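Cup and Packet Set Reaches 748 Examples

The Wutonstead group has now recorded 748 examples of people clearing small tables with hand-held grippers. Paper cups and snack bags make up most of the set.

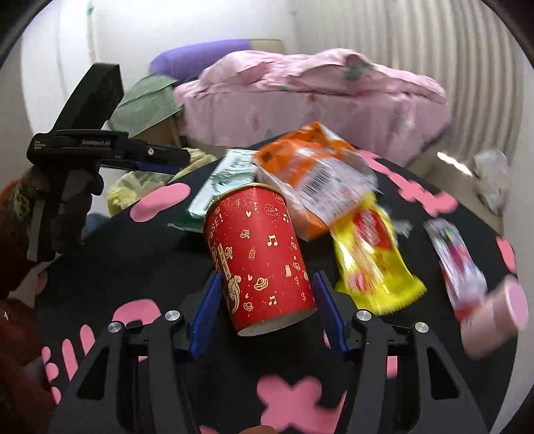 Benedita Salgado would like more tilted cups in the next batch, as the model still does best with upright ones. She has asked for 3 more homes.

Recording sessions run 2 hours. To offer a table, write to Custódio Tavares at the Garnamov desk.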